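Refurbishment of a Retired Desktop Workstation for Library Use

Student Project Report, Kemley College, Department of Applied Computing
Project group: Tinis, Trokach and Leitão

1. Background

The college library withdraws its older desktop workstations when the software used in the study rooms can no longer be run on them at an acceptable speed. In July the department was offered one such machine for teaching purposes. The group proposed to return it to service as a catalogue terminal, a task which makes modest demands on the hardware, and to record the procedure so that later groups could follow it. The asset label on the machine carried the number 1718, and this number is used in the workshop log.

2. Aims

The project had 2 aims. The first was to establish which parts of the workstation could be kept. The second was to prepare a written service sheet that a first-year student could use without supervision. The replacement of the motherboard was excluded from the outset, as the cost would have exceeded the value of the machine.

3. Preparation of the Work Area

The bench was cleared before the machine was brought in, and an earthed mat was laid at the working end. Screws were kept in a divided tray and labelled by position. The group agreed that the mains lead would be stored in a locked drawer for as long as the case was open. This arrangement was slow when repeated tests were needed, but it was kept to throughout.

4. Examination of the Interior

The side cover was taken off and the workstation laid on its side for examination. It was found that working in this position left both hands free and made the board much easier to reach than with the machine upright. The processor in its black socket frame, the memory slot latches and the blue-handled drive carrier could all be identified without further dismantling. Every part was named on a sketch plan before anything was removed.

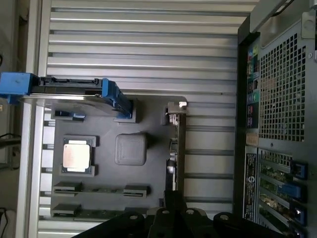 On reading the first draft of this section, Clem Faulkner objected that the order of removal had been left to the reader, and asked that the drive carrier be dealt with first in the service sheet, before any instruction about the memory. A student who begins with the memory, the comment went on, will be reaching past the carrier for the whole of the job and will sooner or later catch a sleeve on it. The group accepted the point and the sheet was rewritten accordingly.

5. Cleaning and Testing

Dust was removed with a soft brush and a hand blower. Compressed air was considered but the workshop has no extraction, and the brush proved sufficient. The fan blades were held still during cleaning. The old thermal paste was wiped away and a thin fresh layer applied.

The memory was tested one module at a time. Of the modules supplied with the machine, 2 produced errors on every run and were set aside for recycling. The remaining modules passed an overnight test. The drive was erased using the department's standard procedure and then checked for faults. None were reported.

Trokach carried out the first start after reassembly. The machine did not complete its start-up checks, and the cause was traced to a memory module that had not been pressed fully home. A line about listening for the click of the latch was added to the service sheet the same afternoon.

6. Results

The workstation now starts reliably and runs the catalogue software at a speed the library considers acceptable. The service sheet occupies a single page, printed on both sides. It was tried by a first-year student who had not previously opened a computer, and the work was completed with one query, which concerned the direction in which the drive carrier should be drawn out. An arrow has been added to the sketch plan.

7. Recommendations

It is recommended that the sketch plan be redrawn by computer, as the pencil original does not photocopy well. The group would also advise that faulty modules be marked with tape as soon as they are identified. Two were nearly returned to the tray of working parts during this project. Leitão has left a copy of the service sheet in the workshop folder, together with the test log.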